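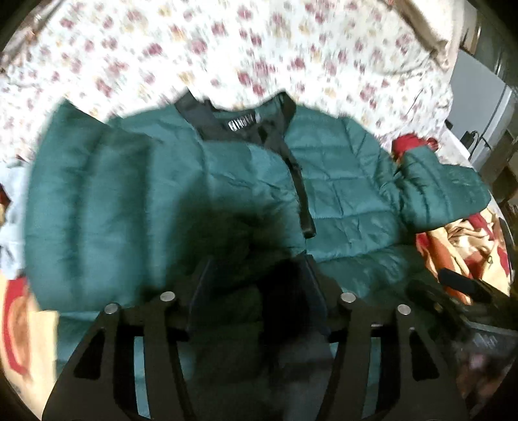
*My teal puffer, laid out on the flowered sheet*

**Folding a puffer without the big lump?**

Mine springs back open every time! How do you get it small enough for a drawer?

**graltico46**

Zip it, sleeves across the front, then roll from the hem up to the collar – slowly, so the air gets out. I love this trick! Mine stays put with 2 hair ties.

**Thiele_knits**

I just hang mine lol

**nomero30**

Rolling works great! Just unroll it by February or so and give it a good shake.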